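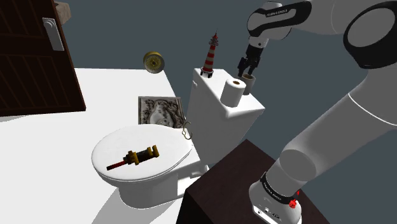
Water shutoff and toilet checks at Simska

The water to all buildings on the Simska side will be off on 17 May 2025 while Oltness replaces the main valve by the north gate. Work starts at 6 in the morning. Please fill a kettle and a bucket the night before if you expect to be home.

After the water comes back, run the cold tap in the kitchen until it clears, then flush each toilet twice. Grit from the old pipe can settle in the fill valve and keep it from closing. If you hear the tank refilling when no one has used it, turn the small tap behind the bowl clockwise and call the office at extension 215.

We would also like every household to check for slow leaks. Put a few drops of food coloring in the tank, leave it for half an hour and look in the bowl. Color in the bowl means the flapper needs replacing. Last November we found 23 apartments with worn flappers, and most of those residents had heard nothing unusual.

Dorin Ciobanu has flappers in the two common sizes and will fit them at no charge. Leave your apartment number on the sheet in the Iordache lobby. Anything put away on top of the tank should be moved before he comes, and the floor beside it cleared.

Residents in the Teltalura building are on a separate line and will not lose water. Their valve is due for replacement later in the year, and notices will go under doors once Oltness confirms the date. Questions about billing go to Vasilică Gavrilă, as before.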